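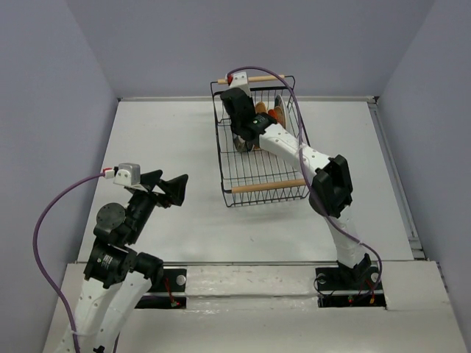
Dish basket, far half full.

To: synth-repair list
From: Gonzalo Arrieta
Subject: Re: Clavimitz key contacts, again

Aisyah Entili wrote:

> Has anyone had luck with the rubber contact strips on the Clavimitz?
> Mine has 18 keys that play at full velocity or not at all. I cleaned
> them twice with alcohol and got two keys back, then lost a different
> one. Dolan wants 40 for a replacement set plus shipping. Before I pay
> up, is there something I'm missing? Firmware is 2361 if it matters.

Firmware doesn't matter, though support will ask you for it three times.

Which 18? If they're scattered, it's the strips. If they come in a block, stop cleaning and look at the ribbon cable on the left side of the key bed. Mine had a whole run of keys stuck at full blast and I spent most of April scrubbing perfectly good rubber. The cable had crept out of its socket on one side. I pushed it back in, and that was my big repair.

If it is the strips, go easy on the alcohol. The carbon on the pads is thin and comes off on the swab. If your swabs were turning gray, that was your velocity response leaving. Suryani Teoh posted a fix here a while ago using the conductive paint Moller sells for remote controls. I tried it on the top octave and it plays fine, but soft notes come out a bit louder than they should. For the music I make this is no great loss.

The Dolan strips fit, with one catch. The little pegs are longer than the factory ones and you have to trim them or the keys sit high. Use a sharp blade and do it before they go in, not after, which is how I learned about it.

Also, the screws under the pitch wheel are shorter than the rest. Put a long one there and it will come up through the panel.

Has Dimas still got the scan of the service manual? The link on the Dulldale page is dead and mine is missing the key bed section.

Gonzalo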